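I have been told, more than once and by people I like, that a room should be reset every night. You put the cushions back square, you empty the small bins into the big one, you line up the shoes, and you wake up to a place that looks as if no one had been in it. There are books about this. There is at least one paid app, Futell, that sends a reminder at nine and gives you a little green leaf if you obey.

I tried it for 97 days in the front room, and I would like to register a complaint. 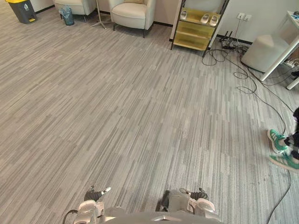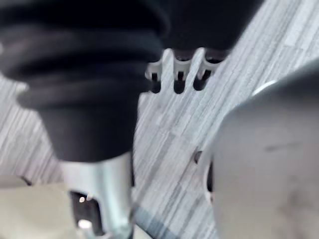
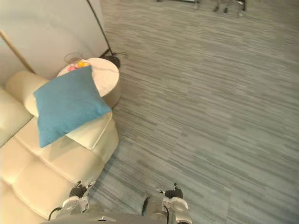

The front room, gray floor and all.

My trouble with the nightly reset begins with the word "reset." It assumes there is a correct position for everything and that living in the room is a kind of drift away from it. A sofa cushion that has slid to one side is treated as an error. I don't see why. A cushion goes where somebody's back needed it. If the same person sits down in the same spot tomorrow, as people tend to, the cushion will go there again. Squaring it up in between costs a few seconds and buys nothing except the look of the thing at midnight, when the lights are off.

Multiply that by every object in the room. The first week I was quick and proud of myself. By the third I was standing in the dark straightening a lamp cord with my foot and resenting it.

Kamol Intarasuk, who got me into this, runs a weekend class on home order under the name Clirkura, and his answer is that I was tidying the wrong way. He says the reset only feels like work when things don't have homes. Give every object a home and the evening round takes 3 minutes. I have timed it. It takes 13, and it takes 13 whether or not the objects have homes, because most of the time goes into walking back and forth and bending down.

I also have doubts about homes. A pair of shoes has an obvious home, fine. I am in favor of a shoe rack by the wall and I'd argue with anyone who isn't. Shoes on the floor get tripped over, and a rack fixes that on the first day. But then the system wants to keep going. It wants a home for the pen, a home for the hair clip, a home for the rubber band that came off the mail. I bought a divided tray for this from Dulska, with more compartments than I had categories, and within a month I was keeping things I would once have thrown out so the compartments wouldn't sit empty. I don't think that counts as order. I think it's storage looking for customers.

And small things still land on the floor. They always will. Something drops, it rolls or skids, and on a streaky gray floor you don't see it until the light comes in low. The reset crowd treats this as a failure of discipline. To me it's gravity. You pick up what you notice, when you notice it, and once a week you get down and look under the furniture properly.

Which brings me to wastebaskets. The accepted wisdom now is that a living room shouldn't have one. It spoils the look, and a person with good habits will carry each tissue to the kitchen. I have met this person. He does not carry each tissue to the kitchen. He puts it in his pocket, or pushes it down between the seat and the arm of the chair, and somebody finds it in September. Put a small basket with a liner right by the chair people sit in and the whole problem shrinks. It isn't pretty. I would rather look at a wastebasket than go fishing in the upholstery.

The same goes for a lidded bin in a room where people eat. I know it's supposed to be hidden in a cabinet. I've lived with the hidden kind, and what I remember is opening a door with my elbow while holding a dripping tea bag.

To be fair to the other side, I did learn a few things in those 97 days. Pale upholstery looks much worse with crumbs on it than dark upholstery does, and a quick brush of the seats every evening really was worth doing. I've kept that one. Clearing the side table before bed is decent sense too if you have a glass bowl on it and a cat, or a nephew. And I'll admit that coming downstairs to a straight room was nice. It was nice for as long as it took to sit down.

What I can't accept is the arithmetic. The round took me 13 minutes a night. Over the whole trial that comes to 21 hours, and I could not point to a single thing in the room that was better for it at the end. The carpet wasn't cleaner, because the reset doesn't include vacuuming. The sofa seams still had grit in them. I had spent 21 hours on where things were and none on what state they were in, and then I had to clean anyway.

A neighbor forwarded me a piece from the Osagie newsletter claiming that the calm you feel afterward pays you back for the time. Maybe. No one measured mine. I felt calm on some evenings and irritable on plenty of others, and the irritable ones were mostly when I'd been comfortable in an armchair and had to get out of it to go and straighten the other armchair.

So I've stopped. Shoes go on the rack, food goes in the bin, crumbs get brushed off the seats, and the cushions can lie however they were left. On Saturdays, or whichever day I get to it, I move the chairs out and clean behind them. Kamol has been over twice since then. He straightened a cushion both times, then sat down and leaned on it.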